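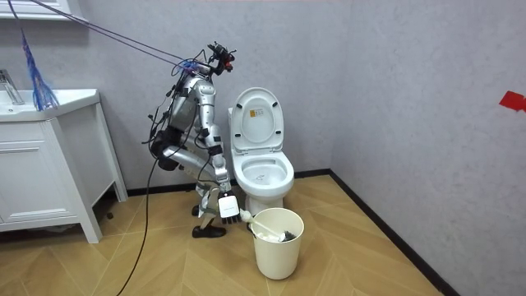
Speaker notes, Rurneck trial talk, 2021-07-29

Start with why we took the trial. Sundine offered us their cleaning service on a trial basis and we run 122 washrooms across the Athumani sites. Say plainly that we paid the normal rate and that they have not seen these notes.

Bathroom slide. Leave it up while you talk. Point to the crouch first. Most of the machines we looked at before April were arms on a wheeled base, and a small bathroom doesn't leave them much room. This one has legs and folds down next to the toilet. The hand is on an ordinary toilet brush, with the head still in its bin. Point out the cables too, as someone will ask. The price list has a version without the overhead line but we did not test it.

What the service covers: toilet, basin, floor edges. It does not cover mirrors or refilling paper. Vega asked for both and was told next year.

Numbers, slowly. 320 a month per site, 40 for each extra call-out. Set-up took us 30 minutes per room, and a person has to be there for it. Patricio's sheet has the full costs — hand it out after, or people will read it and stop listening.

Good points. It takes ordinary brushes, so no special parts to order. The report after each visit is short and clear. Support picked up the phone.

Weak points. Floor space. Anything left by the toilet has to be moved first. The manual is poor on wet floors and I would want that fixed before signing.

Compare with Cliltar, one minute at most. Cheaper, but they would not give us a trial in a real building.

My view, if asked: extend for one site only, keep the evening cleaners on their present hours, look again at renewal. Vega disagrees and would take two sites — let her make the case herself.

Questions. Vega takes contract, Patricio takes cost, I take the rest.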